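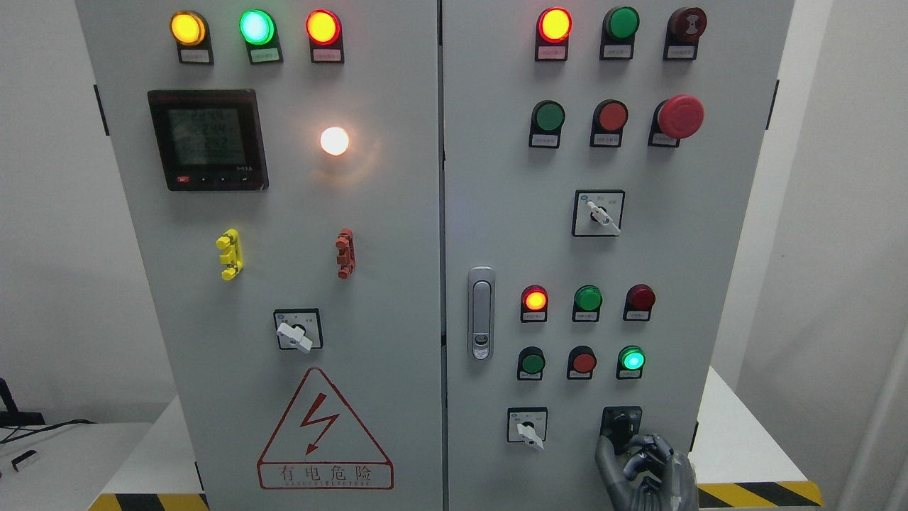
When you write software which must operate the front of a control cabinet, most of the lost hours come from small things in the code, and only a few from the arm. I keep my tips on one page so that I do not have to discover them again every winter. The first is to give each part of the panel a name and a type before you plan any motion. A rotary switch, like the black one at the bottom of the right door with the fingers closed around it, needs a grasp and then a turn about one axis. A push button needs only a straight approach and a force limit. If both are called "control" in your list, the planner will one day try to turn a button.

Make the panel map by hand

I tried for 7 evenings to let the detector build the map alone, and it was time badly used. Now I write the map in a plain text file, one line for each device: name, type, row, which door, allowed action. It takes an hour. The detector has then only to find the doors and fit the map on them. Fit on things which do not change their look. The seam between the doors is good, and the chrome latch next to it is good if the light does not come straight from the front. Lamps are poor for this purpose.

Leave the emergency stop in the map, but with the allowed action "none", and put a keep-out volume around it which is larger than the button. It stands out from the door more than its neighbours, and a path which is safe for the flat buttons can pass too near to it.

Lock the exposure before you read lamps

With automatic exposure, a bright white lamp makes everything else darker, and after this the red lamps and the red buttons look very similar. Fix the exposure on the brightest lamp, then take the colour from the ring around the centre of each lamp. The middle of a green lamp can be so pale that the software calls it white. I average 9 pictures for each reading – fewer gave me false changes.

For the digits on a power meter, do not read the whole door at full size. Cut out the display first, make it larger, and let the reader see only that. Allow it to answer "I don't know". A missing value is easy to handle in the program, a wrong value is not.

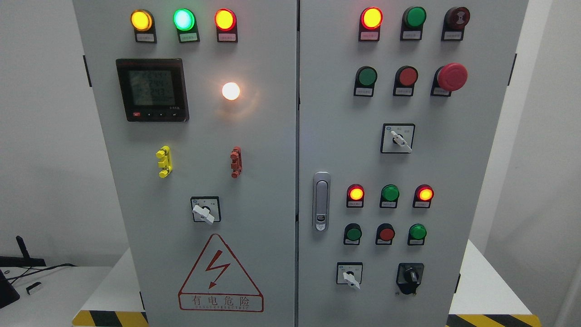 Keep a reference picture without the hand

Save one clear view of both doors before the arm comes in, and store it with the map. When the hand later covers a switch, the program should take the last known state from this reference and mark it as old. Do not let it guess. In Grusix, the small planning tool I use, I have added a field for the age of each state, and anything older than 10 seconds must be looked at again before the next step.

Plan the way back too

Many people plan carefully to the switch and then simply reverse the path. After a turn the fingers have another angle, and the reversed path can touch the next device. I plan the exit as a separate motion: open, move straight back 12 centimetres, and only then go sideways. Also let the program release the knob before it checks the lever position by camera. The switches with a white lever are kind to the software, as the lever is easy to separate from a dark frame. For a black knob on a black body I trust the wrist angle more than the picture.

Write the log in everyday words

"Turned lower right switch, lever seen at new position" is worth more in January than a line of joint values. Keep the values as well, but in a second file.
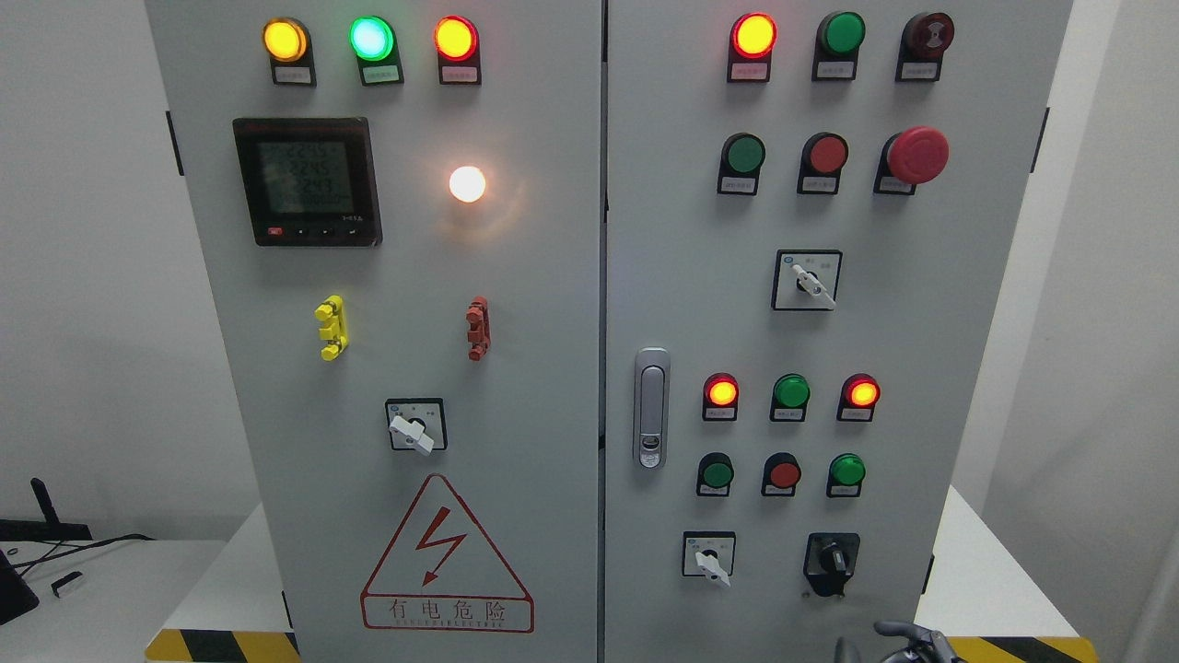 Guest wrote: I do the map in a similar way for Pernarura, but I keep the row numbers out of it. We changed one door in the workshop and every row below moved down by one, so all names were wrong. Names which say what the switch does are safer.

Haworth wrote: Which force limit do you use for the push buttons? Mine stops too early when the spring is stiff.

Reply from the author: I set it for each button in the map file, there is no single number which I could give you. Push by hand first with a small scale, then add a little.

Trivik wrote: Thank you for the tip with the exit motion. I had always the same scratch and was looking for the fault in the calibration.

Contact | Copyright, all tips may be copied for your own workshop | Back to top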